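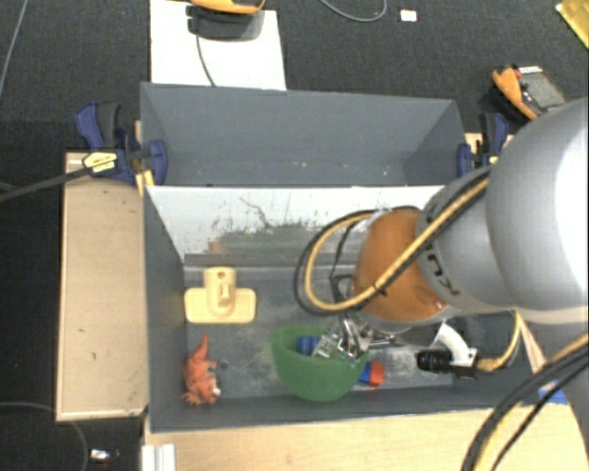
I passed 3907 examples this month, and I'm still moving the same few toys by hand! Each example is one short try that I steer myself, then I reset things and go again - 14 tries before I let myself have coffee. The green bowl and the little red and blue block get most of my attention lately, but I like leaving the orange dinosaur in the bin too, so the model has to learn what to ignore.

Next up is shuffling everything between tries a lot more (Murdale, my last set, was way too tidy).

Last updated: September

We use cookies to keep this blog running. OK

© Darkmont Notes - Contact - Back to top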